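홈 글목록 방명록 태그

검색어를 입력하세요 검색

시뮬레이션에서 그리퍼 두 종류를 비교해 봤습니다

2023년 5월 17일
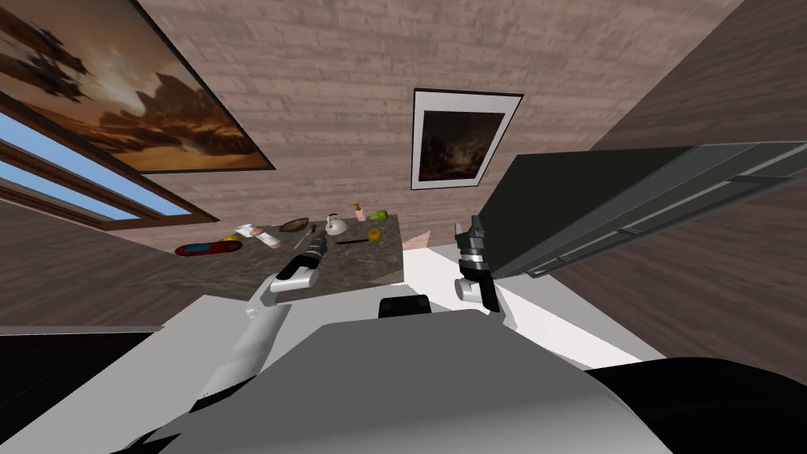
주방 환경, 로봇 머리 쪽 시점. 양팔을 조리대 쪽으로 뻗은 상태.

저는 한국에 온 뒤로 한국어로 블로그를 쓰는 연습을 하고 있습니다. 틀린 표현이 있으면 댓글로 알려 주시면 감사하겠습니다.

지난번 글에서 Drerka 컨트롤러의 설정 방법을 적었습니다. 이번에는 같은 컨트롤러를 그대로 두고 그리퍼 모델만 바꾸어서 비교했습니다. 하나는 Grerkine의 평행 그리퍼이고, 다른 하나는 Tomoana의 손가락이 조금 더 긴 그리퍼입니다. 두 모델 모두 시뮬레이터 안에서만 사용했고, 실제 제품은 아직 만져 보지 못했습니다.

시험 방법은 간단합니다. 물체 다섯 개를 정하고, 물체마다 60번씩 잡기를 시도했습니다. 그리퍼 하나에 300번입니다. 물체의 위치는 매번 조금씩 바꾸었고, 들어 올린 다음 떨어뜨리지 않으면 성공으로 기록했습니다.

Grerkine은 300번 중에서 272번 성공했습니다. 과일처럼 둥근 물체는 거의 문제가 없었습니다. 어려운 것은 옆으로 누운 병이었습니다. 손가락이 병의 방향과 맞지 않으면 병이 굴러가서 다시 접근해야 합니다. 손목을 먼저 돌리고 나서 내려가게 순서를 바꾸었더니 훨씬 좋아졌습니다.

Tomoana는 얇고 긴 물건을 잡을 때 편했습니다. 숟가락이나 칼 같은 것은 조리대 면에 아주 가깝게 내려가야 하는데, 손가락이 길어서 손목 부분이 바닥에 닿을 걱정이 적습니다. 그 대신 힘을 세게 주면 손가락 끝이 떨리는 현상이 있었습니다. 접촉 파라미터 때문인지 모델 파일 때문인지 아직 모르겠습니다. 그래서 Tomoana의 성공 횟수는 여기에 적지 않겠습니다. 고친 다음에 다시 재고 싶습니다.

카메라에 대해서도 조금 쓰겠습니다. 머리 시점이 많이 기울어지면 화면에서 벽과 창문이 전부 비스듬하게 보입니다. 사람이 화면을 보면서 조종할 때는 이것이 생각보다 피곤합니다. 저는 왼쪽으로 움직이려고 했는데 팔이 앞으로 가는 실수를 여러 번 했습니다. 자동으로 잡을 때는 좌표를 변환하니까 결과에 차이가 없었습니다.

로그는 모두 2,378줄이 나왔습니다. 정리하는 스크립트는 Grutov 폴더에 같이 넣어 두었습니다. 변수 이름이 좀 지저분한데 이해해 주세요.

다음에는 양팔을 동시에 쓰는 작업을 해 볼 생각입니다. 한쪽 팔로 그릇을 누르고 다른 팔로 과일을 넣는 동작입니다. 9월 전에는 끝내고 싶습니다.

관련 글
Drerka 컨트롤러 처음 설정하기
손목 회전 순서를 바꾸면 달라지는 것
Grutov 로그 파일 읽는 방법
시뮬레이터 접촉 파라미터 메모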